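Astden Community Library Service: Branch News, March

Changes to loans and holds

The Library Service has completed its review of borrowing conditions across the Astden, Rurley and Fosard branches. Members may now place up to 11 holds at one time, and reserved items will be kept at the nominated branch for six days after notification. Loan periods for books and audiobooks are unchanged at four weeks. Members whose cards have expired are asked to bring proof of address to any service desk before placing further holds. 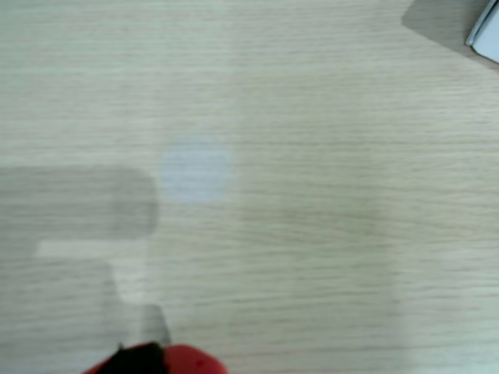 Rurley branch: revised opening hours

From the beginning of April, the Rurley branch will open at 9:30 a.m. and close at 6 p.m. on weekdays. The after-hours return chute remains available at all times. Items returned after closing are processed the following morning and may continue to appear on a member's account until then.

Parking on the north side of the building will be restricted while the kerb and footpath are resurfaced. Accessible bays have been relocated to the Kakakhel Street entrance for the duration of the works. 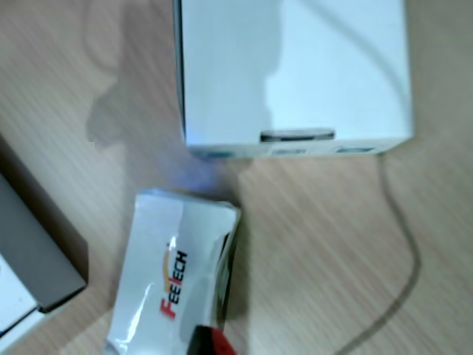
Page last updated: March

Local history collection

Cataloguing of the Kakakhel bequest continues. The bequest comprises correspondence, parish maps and rate books relating to the settlement of the Fosard district, and two of its series are now open to researchers by appointment. Requests should be lodged in writing with the Astden branch, stating the series title and the purpose of the enquiry. Photocopying of bound volumes is not permitted. Digital copies may be ordered at the standard fee. 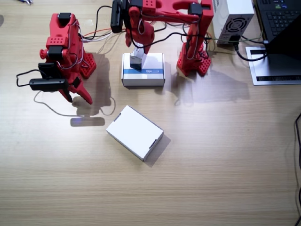
Red arms and white boxes on a light wooden tabletop.

Residents holding photographs or business records from the district are invited to contact the Service regarding donation. Material is assessed against the collection policy, and donors will receive a written response. Items should not be left at a service desk without prior arrangement, and original material should not be posted.

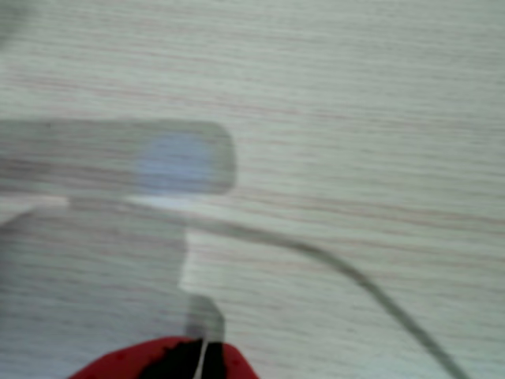 Donors who wish to place conditions on access should state these in their first letter, as conditions cannot be added once a deed of gift has been signed. Copies of the collection policy and the deed are held at all branches.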